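Progress report to the Rengifo Fund, 1 July 2023
From: Pauline Pearce, Stistow student driving club

Hi Kerstin,

I owe you an update on the self-driving class, so grab a coffee! Since April the students have moved from toy-sized track work to real street pictures, and they love it (so do I, even if my evenings have vanished).

The big job this spring was labeling. We have 982 street pictures marked up by hand, and 148 of those are set apart for testing, so the program never gets to study them ahead of time. Duván wrote the labeling guide and keeps rewriting it, mostly over signs. Does a bus stop sign count as a traffic sign? Do we label a car that's half behind a post? We spent a whole meeting on that one and settled on yes.
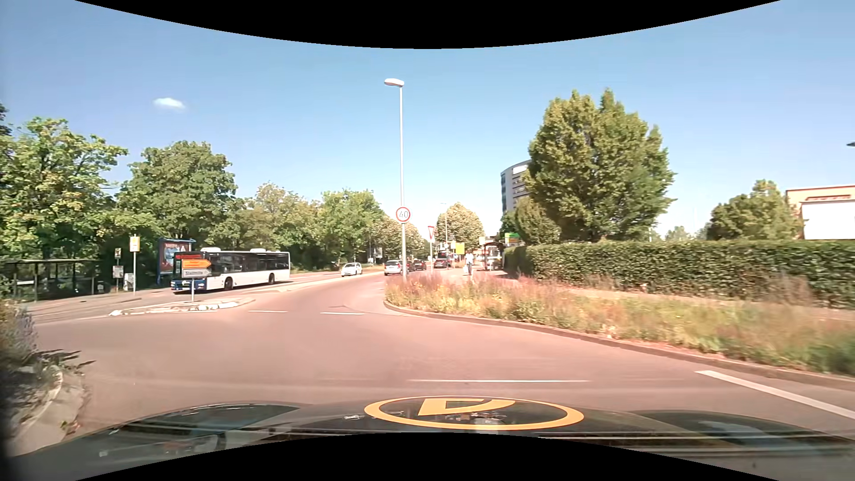
Street picture from our labeling set, with a 40 speed limit sign, a yield sign and a bus near the stop.

Blandine's group has the speed limit reader going. It does well on big, straight-on signs and gets shaky on small ones, and yield signs seen from an angle still trip it up. Eliécer is working on parked and moving vehicles, and he's asked for more pictures with buses in them, so that's next on the list.

Money: we bought 2 storage drives and paid the Clurine software fee. The travel line hasn't been touched, and I'd like to move part of it over to a second graphics card if you're okay with that. Training runs overnight right now and the kids are impatient!

I'll send the spending sheet separately.

Pauline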